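Gridel Support Center
Ticket 5942: Reflections appear grainy and blocky in final output
Product: Movance Render, build 62
Customer: Jommont
Opened: Jun 13, 2020
Status: Pending customer reply
Priority: Normal

Reported issue
The customer states that chrome and mirror materials come out noisy after the upgrade from build 59. Matte materials in the same project are not affected. The customer requires clean output for a product catalog due in September.

Initial response
Thank you for contacting Gridel Support. Please confirm the sample count, the reflection depth and whether the Kim denoiser is enabled. Please also attach the project log.

Customer reply
Sample count is 50. The denoiser is off. The log is attached.

Findings
The log shows that project settings were reset when the file was first opened in build 62. The environment map was replaced by the low-resolution preview version – this is a known issue with files saved in older builds. Support repeated the fault on a test machine with a plain mirror material and the customer's settings.

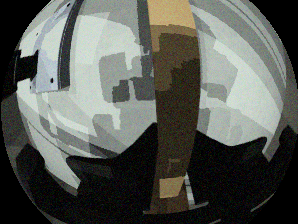
Attachment 1: Mirror sphere test. Grain over the whole surface, blocky reflection.

Recommended steps
1. Open Project Settings and select Environment.
2. Set Map Source to Full and reload the file.
3. Enable the Kim denoiser for final output only.
4. Render one test view before starting the full batch.

If the grain remains after step 4, please reply to this ticket and attach the new log. Error code 42 in the log means that the full map was not found – in that case, relink it by hand and repeat step 2.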